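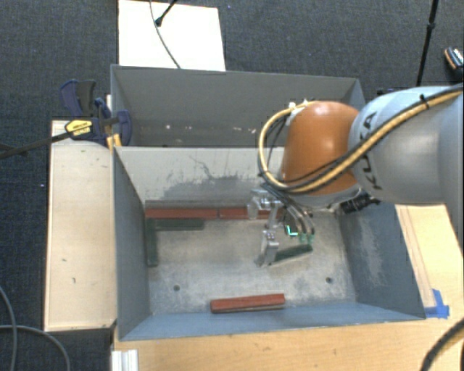
Open gray bin with red and green bars on a light wooden table. Photo: Panoline

12 shares | 0 comments

PANOLINE EXTENDS BIN REUSE PROGRAM TO OPEN PARTS BINS

Panoline will begin grading and reselling used open parts bins in April under the Kustent label. The program previously covered lidded containers only.

Kustent bins are sold with their surface wear left as is. Scratches, scuffs and mottled floors are accepted in all grades. Bins with cracks or warped rims are rejected at intake. Each accepted bin is washed, measured at the rim and floor, and marked Grade 1 or Grade 2. Grade 1 bins stay within 2 millimeters of their original rim dimensions. Grade 2 bins exceed that limit but still sit flat on a level table.

In an intake trial at the company's Warent depot, 98 percent of the bins received passed the crack inspection. Of those, 86 percent were marked Grade 1. Bins were also checked with sets of colored bars, placed against the walls and across the floor to show gaps and high spots. Red and green bars are used so that they stand out against gray surfaces.

"Buyers of used bins ask about fit and flatness," said Setareh Kermani, product manager for reusable packaging at Panoline. "Marks on the floor do not affect either one. We grade on dimensions and publish the limits."

Kustent bins will be sold in lots of 20, with one grade per lot. Mixed-color lots can be requested but are not guaranteed. Existing labels are removed before washing; adhesive residue may remain on outer walls.

Distribution will be handled by Jafarzadeh, which already supplies Panoline's lidded containers. Orders open at 8 a.m. on the first Monday of the month. The grading sheet is available from either company on request.

Media contact: Panoline Press Office

This site uses cookies to remember your settings. Accept | Manage

© Panoline. All rights reserved. Back to top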